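Coralie Cosgrove
A thread on taking old desktop computers apart, written by someone who has now done enough of it to have opinions and not enough to have a proper screwdriver set.

It started in July when the Pearce Street library annex replaced its public computers and I said "I could strip those for parts" out loud, in front of people, like a fool.

There were up to 11 towers depending on whether you count the one that was only a case with a mouse inside. A computer mouse. I checked before reaching in.

First thing: lay it on its side. I spent an entire afternoon trying to work on one standing up because that's how computers stand. Screws fell into it and I had to pick the thing up and shake it over a towel like a piggy bank.

Second thing: the side panel. Every manual says it "slides off easily." Mine slid off easily after I sat on the floor and braced both feet against the radiator.

Anyway. You get the lid off an old office machine and the big discovery is that the inside is nicer than the outside. Outside: black plastic, all the charm of a filing cabinet. Inside: green board, little cylinders standing around like a model town, wires in orange and yellow and red. All the color went where the customer couldn't see it.

Then there's the blue. Some of these office machines have bright blue plastic bits in them. Latches, tabs, handles. For the longest time I took it for somebody's idea of styling.

It's the bits you're supposed to touch! Squeeze the blue, pull the blue, lift the blue. I'd done two entire towers with a butter knife before I worked this out. I'd like to apologize to those towers and also to the butter knife.

I now want this system for everything. Paint the one part of the fitted sheet that goes at the top left. Paint the right button on the thermostat. I'd go through life just pulling blue things.

Memory sticks are the friendliest part. Push the clips at the ends, up they pop. If you are teaching a kid to do this, start there. If you're teaching an adult, start there and then take a break so they can tell somebody.

The graphics card is where you find out who you are. There's usually a little latch at the end of the slot, it's usually under the card, and it's always sized for the finger of a smaller and calmer person.

Do not pull harder. I know. I also pulled harder.

The processor I was scared of, so I watched a video called "Hilau Bench Basics, Part 2" where a man with very clean hands does it in four seconds. It took me twenty minutes, eighteen of which were me reading the comments.

The trick is the cooler comes off first and it may be glued down by old thermal paste, so you twist a bit. Gently! Then lever, then bracket, then there it is, a square the size of a cracker that used to run someone's entire day.

Once it's out, please leave the socket alone. It's pins or pads or whatever your model has, very tiny, and it does not want your finger, or your sleeve, or a dab of the paste you've somehow got on your elbow. I close the bracket again if I'm walking away. Usually I forget.

Power supply: take it out whole, put it in the box, move on. Don't open it. It can hold a charge after it's unplugged and there's nothing in there you want. I'm wry about many things in this thread and that isn't one of them.

I do enjoy the labels on them, though. So many tables. So many safety logos from so many places, all shoulder to shoulder. I have had passports with less going on.

Cables. Take a photo before you unplug anything. I know you think you'll remember. You are looking at several identical black cables and you've named one of them "the bendy one."

If you're stripping for scrap, of course, you never need to know where they went. I took pictures anyway. I have 1451 photos on my phone and a shameful share of them are connectors.

Hard drives come out first in theory, in case you get bored and hand over the rest. In practice I left them for last every time, and then had to climb back over everything to reach the drive cage. Learn from this or don't.

And wipe them, or drill them, or give them to someone who will. The library had theirs wiped already and gave me a sheet that said so. I've never been so moved by paperwork.

Sorting! I use Ratik tubs, the flat ones with lids that almost fit. One for memory, one for cards, one for screws, one labeled MISC that is winning.

Screws deserve their own post. There are fat ones, fine ones, and a third kind that only turns up when the job is finished and fits nothing. I have a jar of the third kind. It's a nice jar.

Somebody asked what it's all worth. Turno, the scrap place past the tire shop, weighed in the first load and the ticket number was 1227, which for one beautiful second I took to be the dollar amount.

It was enough for lunch. A good lunch, with a side.

The cards and memory that still work go to the repair table at the annex, so some of it heads right back to the building it came from, only now with my fingerprints on it.

Things I'd tell myself in July: get a magnetic tray. Cut your nails. Sheet metal edges are sharp, and the sharpest one is always behind the drive cage where you're reaching blind.

Also get some kind of surface you can stand at. I did the first few on the carpet. Static aside, my knees filed a complaint.

Several of you have said it sounds relaxing. It is, in the way that gutting a very large, very dusty fish is relaxing. You know what comes out in what order and at some point you stop thinking about your email.

My order, for whoever asked: panel, drives (ha), memory, cooler, processor, cards, wires, power supply, board. Anything blue, press it and see.

I'm on the Dells now and I've got as far as the bare socket, with the graphics card and the power supply still to come. More when I've found the small screwdriver.
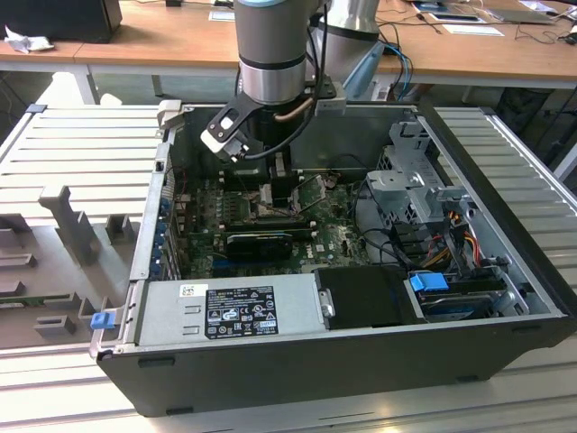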